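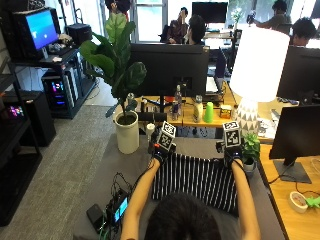

Our module asked us to pick a shared workspace and find out why it never stays tidy. We picked the project room in Uvholm, because it was nearest and because two of us were partly to blame for it. The brief suggested starting with "the natural life cycle of a desk item", a phrase none of us has used since. Drinks were the first thing we learned about. A desk in Uvholm can hold a clear water bottle, a cream one, a green plastic cup and a blue-and-silver can in front of a single monitor, and still find space for a small white cup further forward.

Method

We logged the desks for 7 weeks, starting in January, using the free version of Skillero. Every item left out overnight got one line: what it was, where it sat, whether it had moved. By the end we had 265 lines, 82 of them drinks containers. We also put a short questionnaire on the door, which came back with 5 replies and a drawing of a fish.

What we found

Items fell into two groups. Things with a proper home (tape, power banks, chargers) drifted slowly and were usually returned when someone else needed them. Things without one stayed put. Loose papers were the worst - a sheet that survived its first night tended to be there the following week, under another sheet.

Plants and cushions were a problem for our categories. The fiddle-leaf fig takes up more desk than a keyboard, yet every reply to the questionnaire defended it. The striped cushion was logged as clutter until one of our group admitted to leaning on it. We moved both to a new heading, "furniture, sort of".

Changes we tried

We put an Udolik tray on each desk for cups and bottles. It filled up on the first afternoon and then served as a place to keep cups and bottles. A Rawashdeh paper rack did better, once we had moved it within arm's reach of the chairs. The shelving we left alone, as it was outside our scope and we were running out of term.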